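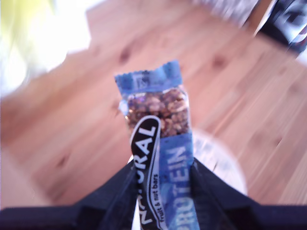

Brovier grasp tools

Brovier is a small set of Python scripts for checking grasps from a wrist camera. It takes the color stream and the finger position of the gripper, and it gives one answer per frame: held, not held, or unsure. We wrote it for light packaged food, such as a nut bar in a wrapper, where the force signal is too weak to trust.

What is inside

detect/ – finds the two fingers and the item between them
label/ – the tool for marking frames by hand
replay/ – plays a recorded run against a new model, no robot needed
config/ – one file per gripper

Data

The set has 2,693 labeled frames from 12 packaged items. Six items are kept for testing and never appear in training. Labels were made by Nafula Mbwambo and checked by Ho-yin Leung. Where they did not agree, the frame is marked unsure.

Known problems

Clear windows in a wrapper give bright reflections, and the detector sometimes cuts the item into two pieces. Set merge_parts to true in this case.
When the arm moves fast the background is blurred but the held item stays quite sharp. The model has learned this a little too well – with a still arm it says "unsure" more often than it should.
Dark fingers on a dark table are not tested.

Running

Copy config/default.yaml, set the finger limits for your gripper, then start replay/run.py with the path to a recording. Results are written as a CSV file next to the recording.

Last change of labels: Aug 15, 2018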